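Food Service Basics, Unit 6 Handout
Warewashing: Racks, Trays and Sorting
Adebisi Hall, Gramireck Campus

Read this before the practical. Bring it with you — the rack chart in section 2 will be needed at the station.

1. The peg rack

Commercial dishwashers take square plastic racks. There are several kinds, and the one used most in this course is the peg rack. It has an open floor and rows of upright pegs. Plates go between the rows and lean slightly back, all facing the same way. Water comes from above and below, so the floor has to stay as open as possible. If food gets stuck in the lattice, clear it before loading.

Check a rack before you load it. Look for bent or broken pegs, cracks at the corners, and damage to the hand slots. A rack with a split hand slot goes on the repair shelf, even if the rest of it is fine.
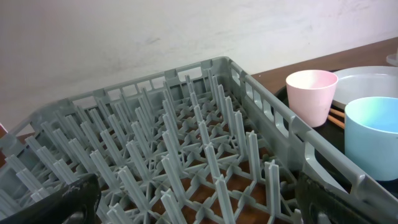
2. Which rack for which item

Plates, saucers, small trays: peg rack
Bowls: peg rack, tilted, open side toward the spray
Cups and glasses: compartment rack or flat open rack, upside down
Forks, spoons, knives: flatware basket, handles down, knives the other way up
Reusable chopsticks: flatware basket, tips up, not packed tight
Paper cups and other disposables: never racked

Students lose the most points on the last line. Paper cups often come back on the same tray as the china and get carried along with it. Take them off first.

3. Setting up the station

Put the empty rack down before any trays arrive. Turn it so that a side with a hand slot is easy to reach, because you will be lifting it full. 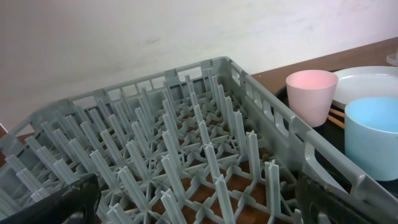
A full rack of dinner plates is heavy. Keep it close to your body and slide it where you can. At Bretia, the lunch line sends back 176 trays on a normal day, and most of the back strain reported there comes from lifting racks across a gap.

Leave room next to the rack for one tray at a time. Do not stack trays that still have plates on them.

4. Clearing a tray

Work in this order:

a. Scraps into the food waste container
b. Paper cups and napkins into the trash bin (empty liquids into the sink first)
c. Chopsticks and flatware to the basket
d. Plates to the peg rack, largest at the back
e. Wipe the tray and set it aside

Keep the rack, the tray and the bin on the same surface, within reach. You should not have to walk between steps.

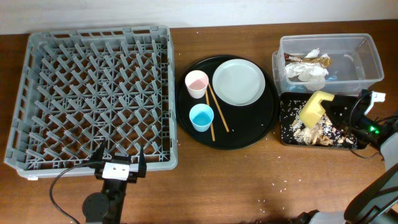

5. For the practical

You will clear and rack 34 place settings. Points come off for disposables in the rack, plates facing different ways, and scraps left on the tray. Speed is not graded until November.

Log sheets are on the Jirnus page under course number 1404.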